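**Ticket 2000 – label printer, Virnberg office, prints blank after every 4th label**
Opened by: Tegan Nepia
Assigned: Ningsih Oei
Status: waiting on user

19 January 2022

- Tegan reports blanks started after the Cimby update. Queue shows all jobs as done.
- Restarted spooler. No change.
- Swapped ribbon, new roll. Same thing, 4 good then a blank.
- Test page straight from the printer menu is fine, so not hardware?
- Driver was set to gap sensing, rolls are the black mark kind. Changed to mark. Ran 81 labels, no blanks.
- Carleen Bright's PC still gets blanks. Her profile has its own copy of the driver settings – removed it, re-added printer from the server.
- She can't test untill her Cimby login is unlocked. Asked Joscha Dreßler to reset.
- Tegan asks if the batch of 1000 can go out tonight. Yes, but from her PC only, not Carleens.
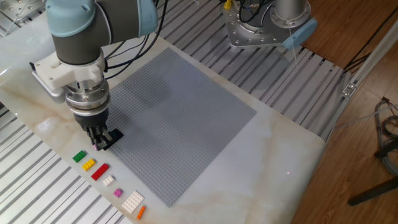
**IT Support Desk – Virnberg**

Reply on the ticket pls, not by email. Will close once Carleen has run a clean batch.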